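ロボット実習入門 第4回 講義ノート
手で教える、離れて教える
2025年8月10日 更新

前回の続きからいきます。前回は「軌道を全部プログラムで書く」やり方で、みなさんアームの座標とにらめっこしてもらいました。アンケートに「もう二度とやりたくない」と書いた人がいましたが、気持ちはよくわかります(私も学生のころ同じことを思いました)。今回はその逆で、人間がやって見せて、その動きをロボットに覚えてもらう話です。英語だと learning from demonstration とか imitation learning とか呼ばれます。日本語では「模倣学習」がいちばん通じるかな。授業では、見せるほうの作業を「デモ」、デモを記録したひとまとまりを「エピソード」と呼びます。ここの言葉づかいがぐらつくと後半で混乱するので、ノートの端に書いておいてください。

1. 直接教示

まず、ロボットの腕を人間が直接つかんで動かすやり方です。ダイレクトティーチングとも言います。モーターの力を抜くか、重力のぶんだけ補償してふわっと軽くしておいて、手首のあたりを持って「はい、ここまで来て、ここで閉じて」と連れていくわけです。関節角度がそのまま記録されるので、人間の体とロボットの体の違いをあまり気にしなくていい。これはすごく楽です!

そのかわり、困ることもいくつかあります。カメラ画像を一緒に記録していると、教えている人の手や腕が映り込みます。学習させたモデルを動かすときには人の手はどこにもないので、訓練のときと本番とで見えている景色がずれてしまう。対策としては、いったん腕を動かして軌道だけ記録し、あとから人が離れた状態でロボットに再生させて、そのとき画像を撮り直す、という手があります。手間は増えますが、私の経験ではやる価値があります。ただし再生のときは物の置き場所を最初と同じに戻しておかないと、つかみそこねた再生をそのまま保存することになるので気をつけて。

もうひとつは、両腕のロボットだと人間の手が足りなくなることです。右腕を右手で、左腕を左手で持つところまではいいとして、じゃあ指は誰が動かすの? という話になります。平行グリッパなら手元のボタンで開閉できますが、指が何本もあるハンドを直接つまんで形を作るのは、正直かなりつらいです。昔、Parkesness のアームにハンドをつけて直接教示でやろうとしたときは、一本曲げると別の指が戻ってしまって、半日かけてろくなデータが取れませんでした。

2. 遠隔操作

そこで遠隔操作です。テレオペ、と略すことが多いです。操作する側の装置を「リーダー」、動くロボット側を「フォロワー」と呼びます。リーダーにもいろいろあって、フォロワーと同じ構造の小さな腕を使うもの、VRのコントローラで手先の位置だけ送るもの、手袋で指の曲がりまで取るもの、と選択肢があります。実習室には手袋型の Clinow が置いてあるので、今年はこれを使います。

Clinow を使うときに最初につまずくのは、ほぼ間違いなくキャリブレーションです。手の大きさは人によって違うし、親指の付け根の動き方なんて本当に人それぞれなんですよね。なので、装着したら必ず「パーの姿勢」と「グーの姿勢」と「親指と人差し指で輪を作る姿勢」を登録してください。前の人の設定のまま始める人が毎年いるのですが、そうすると自分では握っているつもりなのに、ロボットの指先が少し開いたままになります。画面を見て首をかしげる前に、まずキャリブレーションをやり直す。これで直ることが多いです。

人間の手の動きをロボットの手の動きに移しかえることを「リターゲティング」と言います。指の長さも関節の数も違うので、関節角度をそのまま写すか、指先の位置が合うように写すかで、性格がだいぶ変わります。

関節角度を写す方式は、手の形が自然に見えて操作も素直です。握る、開く、といった大きな動きに向いています。指先の位置を合わせる方式は、つまむ動作に強いです。そのかわり、関節が変な方向に曲がろうとして、途中で引っかかったような動きになることがあります。実習の設定ファイルでは前のほうを標準にしてあります。変えてみたい人は変えて構いませんが、どちらで取ったデータなのかは必ずメモに残してください。混ざったデータを後から分けるのは地獄です(やったことがあります)。

遅れの話もしておきます。操作してからロボットが動くまでに間があると、人間は無意識に「行きすぎては戻る」を繰り返すようになります。その行ったり来たりも全部デモとして記録されるので、学習したモデルまで同じようにふらふらします。遅れを感じたら、我慢して慣れるより先に、記録の周期を確認してください。今回の課題では 30 Hz で統一します。裏でほかの重い処理が走っているとここが落ちるので、ブラウザのタブは閉じましょう。

3. シミュレータの中で教える

実機は台数が限られているし、落とすと壊れるし、並んで待っている人の視線も痛いので、最初の練習はシミュレータでやります。使うのは Gakeo です。操作のしかたは実機とまったく同じで、手袋をはめて画面を見ながら動かします。違うのは、リセットがボタンひとつで済むこと。これがどれだけありがたいか、実機で物を並べ直したことのある人ならわかると思います。

逆に、シミュレータならではの難しさもあります。触った感じがありません。実物の缶なら指に当たった瞬間にわかりますが、画面の中の缶は見た目で判断するしかない。奥行きもつかみにくいです。真上に近い視点だと、手が物のすぐ上にいるのか、ずっと高いところにいるのかが本当にわからない。私がよくやるのは、近づくときに視点を切りかえて一度横から確認し、そこから元の視点に戻って下ろす、という手順です。慣れるまでは面倒がらずに毎回やってみてください。

接触の計算にもくせがあります。指が物にめり込んだように見えたり、強く握りすぎた物がぽーんと飛んでいったりします。飛んだら笑っていいですが、そのエピソードは捨ててください。シミュレータの都合で起きた動きをモデルに覚えさせても、実機では何の役にも立ちません。

4. よいデモ、わるいデモ

さて、ここがいちばん話したいところです。デモというと「うまくやる」ことばかり考えがちですが、うまい人のデータがそのまま学習しやすいデータとは限りません。

たとえば、同じ缶を箱に入れる作業でも、ある回は上からつかみ、ある回は横からつかみ、ある回は途中で手首をくるっと回す。人間にはどれも同じ「缶を箱に入れた」ですが、単純なモデルはこれらを平均しようとします。上からと横からの平均は、たいていどちらでもない中途半端な角度で、缶を押し倒して終わりです。つかみ方は最初に決めて、そろえてください。決めたつかみ方は、始める前に一行でいいので書いておくこと。

いっぽうで、物の置き場所はそろえすぎないでください。いつも同じ場所に缶がある状態で練習したモデルは、缶を見ないで場所を覚えてしまいます。缶の位置と向きは毎回少しずつ変える、動作の流れは変えない。ここを逆にする人がとても多いです。

それから、止まる癖。考えごとをして手が止まると、その「何もしていない時間」も記録されます。これが多いと、学習したモデルも同じ場所で固まったまま動かなくなります。画面の前で見ていると、これがまたじれったいんですよ。迷ったら記録を止めて、やり直しましょう。始める前に頭の中で一回通しておくと、だいぶ違います。

使わないほうの腕も忘れがちです。片手で済む作業だと、もう片方の手はお留守になりますよね。でも手袋をはめているかぎり、その手の動きも記録に入っています。髪を直したり、水を飲もうとしたりすれば、ロボットもそのとおりに動きます(見ているぶんには面白いです)。使わない手は、開いたまま楽な位置に置いて、じっとさせておいてください。肘を机につけておくと疲れません。

失敗したデモを残すかどうかは、よく質問されます。今回の課題では、つかみそこねて、そこから立て直して最後まで入れられたものは残してよいことにします。立て直し方を見せるデモには値打ちがあります。落としてそのまま終わったものは捨てます。迷ったら「失敗」のフォルダに入れて、私に見せてください。

5. どれだけ集めればいいのか

これもよく聞かれるのですが、作業によるとしか言えません。参考までに、公開されている Değirmenci の練習用データには 1,000 エピソードが入っています。あれを見て青ざめる必要はありません。みなさんにそこまでの数は求めませんし、置き場所の散らばり方と動作のそろい方に気をつければ、少ない数でも傾向はちゃんと見えます。

昨年の受講者の記録を見直していて面白かったのは、19 エピソードしか取れなかった班のモデルが、数だけは多い別の班よりよく動いていたことです。ひとつずつ再生して見てみると、近づき方も離し方もきれいにそろっていて、停止もほとんどありませんでした。数を増やす前に、自分のデモを再生して眺める時間をとってください。自分の操作の癖って、やっている最中にはまるで気づかないんです。

6. 今回の課題

Gakeo の卓上シーンを開いて、缶を箱に入れる作業のデモを取ります。使う手は右手、左手は動かさずに待機です。手順は次のとおり。

Clinow を装着して、3つの姿勢を登録する。
記録なしで何度か練習し、つかみ方を決めてメモに書く。
缶の位置を変えながら記録する。
全部のエピソードを再生して、残すものと捨てるものに分ける。
残したものと、捨てた理由の一覧を提出する。

班は 2 人ひと組です。ひとりが操作、もうひとりが記録係で、途中で交代しても構いませんが、誰が操作した回なのかは必ず書いてください。人によって速さがかなり違うので、あとで比べると面白いですよ。提出は共有フォルダの自分の班のところへ。締め切りは実習室の掲示を見てください。

つかんでから箱へ運ぶ途中で、缶が手の中で傾くことがあります。ここで慌てて握り直そうとすると、たいてい落とします。傾いたままでも箱には入るので、手首は無理に戻さず、そのまま持ち上げて箱の上まで移動してください。

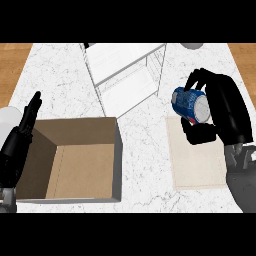
離すときは、親指から先に開くつもりでやるとうまくいきやすいです。全部の指を一気にぱっと開くと、どれかの指に缶が引っかかって、箱のふちのほうへ転がることがあります。離したあとは手をまっすぐ上に逃がし、ひと呼吸おいてから記録を止めてください。止めるのが早すぎると、手を引く動作がデータに入りません。11月の実機実習でもまったく同じ手順を使うので、ここでの離し方は今のうちに手になじませておいてくださいね。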